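I've had the Skileo folding scooter for a whole season now and I keep meaning to write it up properly, so this is me doing it before the clocks change and I start going everywhere by bus again.

Some background. I'm 50, I hadn't stood on a kick scooter since I was nine or so, and I bought this one after a go on my niece's in the car park at Achterberg. I rode it up and down until she wanted it back, came home grinning and ordered my own that night. No motor, no battery, just two big wheels and your own leg.

## Putting it together

Almost nothing to do. The handlebar slots in, you tighten two bolts with the key from the box, and then you pump nothing at all as the tyres are solid. The instructions are a single folded sheet with drawings so small I needed my reading glasses and a lamp. My only real trouble was the rear mudguard, which rattled from day one. A bit of old inner tube under the bracket cured it (thank you to whoever suggested that on the Garkska forum!).

## How it rides

On smooth ground it is lovely. One good push carries you much further than you expect, and the deck sits low enough that swapping feet feels natural after a week or two. I learned to do it on big flat paving, which I'd recommend to anyone starting out: lots of room, kerbs only along the edges, and you can wobble in whichever direction you like. 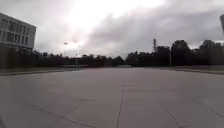 Swapping feet matters more than I'd realised. For the first fortnight I only pushed with my right, and my left thigh was so sore on the stairs that I went down them sideways. Now I do eight pushes and change, and I can go right out to the Hamania bakery and back before breakfast with nothing worse than an appetite.

Rough ground is another matter. Solid tyres pass everything on to your wrists, and the brick lane behind our house makes my teeth buzz. Joints between slabs are fine, you get a soft little tick from each wheel and that's all. Wet leaves I simply walk over, scooter under my arm.

Braking is by foot on the mudguard, plus a hand brake on the left. The hand brake was too slack out of the box. Half a turn on the barrel adjuster and it bit nicely, and I haven't touched it since.

## Folding and carrying

One lever, a firm push, click. I was clumsy with it at first and pinched a finger, but it's second nature now. The shoulder strap is the weak point of the whole thing: it's thin, it slips, and I've swapped it for one off an old sports bag. It's no featherweight either, so think hard if you live up several flights.

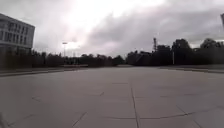

Delphine Alcantara has the same model and thinks I'm being too kind about the tyres. She wrote to say that she put foam grips on hers in the first week and still wouldn't take it over brick, and that anyone with bad wrists should try one with air tyres before buying. Fair enough, and I've ordered the grips.

Would I buy it again? Yes, in the green this time. I'm fitting a bell next and a proper rear light for the dark mornings, and I'll add a note here once I know whether the light clears the folding lever.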